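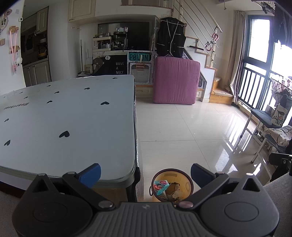 Guides > Mobile Games > Otov Legends > Events

How to clear the Sawatzky Tower event

Last updated: 26th July

Sawatzky Tower opens once your account reaches rank 14. Each run costs 200 stamina, so fill the bar before you start. Quitting halfway does not refund it.

1. Open the Events tab and tap the tower banner. Pick Normal for your first clear - Hard uses the same bosses with an extra shield.

2. Build a team with one healer and at least two water units. Bulau is the best free leader here and was given to everyone who logged in during January. If you missed him, use any leader with a poison cure.

3. On the lower floors, use basic attacks only and save your skills.

4. The midway boss, Itby, heals for 290 at the end of every third turn. Hold your burst skills until just after a heal, then use them together.

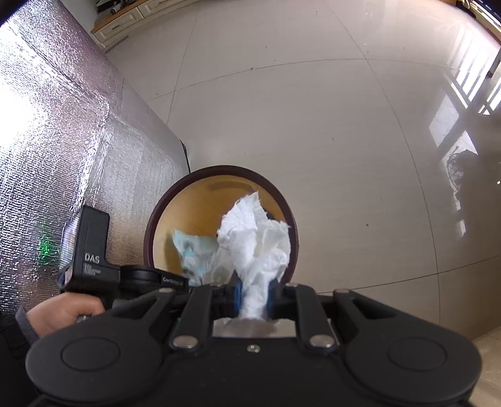
A crumpled tissue held between blue pads.

5. The final boss opens with a sleep attack. Put your healer in the back slot, which it can't reach, and wake the leader first.

A first clear on Normal pays 1000 coins and a tower key. Keys can be swapped in the event shop until the event closes. Buy the upgrade stones first - the profile borders come back every season.

Filed under: Event guides, Beginner, Team building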